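Skaltport parents choose short names for their cats, survey shows

The pet supply shop Brito has published the results of its first survey of pet names. In November the shop asked 1000 customers in Skaltport and Drudach what they call their animals at home.

The most popular name for a cat is Milo, which was given by 14 owners. Luna came in second place, and Olive in third. For dogs the first place went to Bella, followed by Max.

In total, 268 owners told the shop that they named the pet after something to eat. Among these names are Pickle, Waffle and Noodle. Only 2 owners named the pet after a street.

"We expected many classic names, and we found them," said Melur Sopacua, manager of the Brito shop in Skaltport. "But I was surprised by the food names. People told us that the name often comes on the first evening, when the family sits in the kitchen with the new animal."

The full list of names can be read in both shops and will be sent to customers on request.

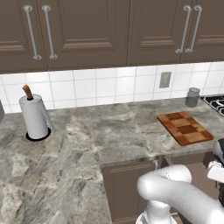
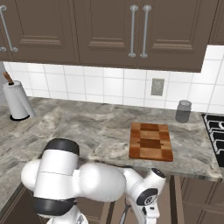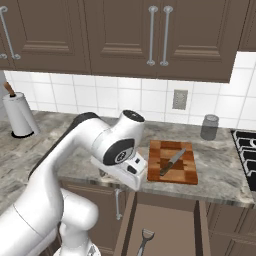 About Brito

Brito sells food, beds and toys for pets. It belongs to the Saltberg group and has shops in Skaltport and Drudach.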